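Minutes of the June meeting, Ustdale Community Workshop Users' Group

**Held:** Meeting room, Ustdale Hall, 6:30 p.m.
**Chair:** Precious Tiongson
**Apologies:** received from two members and accepted

**1. Minutes of the previous meeting**

The minutes were confirmed as a true record, subject to one correction: the cost of the replacement door closer was $121, including freight. There was no other business arising.

**2. Work surfaces**

The Chair reported on the trial of coloured work surfaces in the main room. Members have been asked for comments since the trial began, and 56 written responses were received. Most respondents favoured yellow for assembly and sorting work, saying that small dark parts were easier to find on it. Several objected to the glare under the evening lights.

It was noted that the earlier grey surfaces remain in storage and are available to any group that prefers them. Groups using them are to return them to the rack at the end of the session.
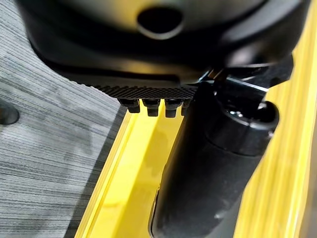

Discussion then turned to cleaning. Members reported that adhesive tape has been left on surfaces overnight and that the residue is difficult to remove. The meeting agreed that tape is to be lifted at the end of each booking and that solvents are not to be used without the Chair's approval. Warm water and a soft cloth will be supplied at the sink.

A member asked whether the surfaces could be cut to fit the narrower benches by the window. The Chair advised that the supplier, Brudix, charges separately for cutting and that a price would be sought before any decision.

**Moved** that yellow be adopted as the standard colour for assembly and sorting work, with the grey surfaces retained. **Carried**, one abstention.

**3. Storage and labelling**

The meeting considered the condition of the shelving along the back wall. Tubs have been returned without lids, and fasteners of different sizes have been mixed. It was agreed that each tub would carry a label on the front as well as on the lid, and that unlabelled material would be held for one month before disposal.

An order for 1,000 adhesive labels was approved. The Menesora group offered to do the first round of relabelling and was thanked.

**4. Lighting**

A quotation from Ignacio Electrical for diffusers above the centre benches was tabled. Members wished to see whether moving the benches away from the windows would reduce glare before money was spent. The item was deferred to the next meeting.

**5. Finance**

A sum of $200 was allocated for cloths, replacement lids and other consumables. Receipts are to be forwarded to the Chair by the end of the month in which the purchase is made.

**6. Actions**

- Chair to obtain a price from Brudix for cutting.
- Chair to place the label order.
- Menesora group to relabel the tubs on the back wall.
- All groups to clear tape from work surfaces before leaving.

**7. Close**

The meeting closed at 7:50 p.m. The next meeting will be held at the same time and place, with lighting as the first item.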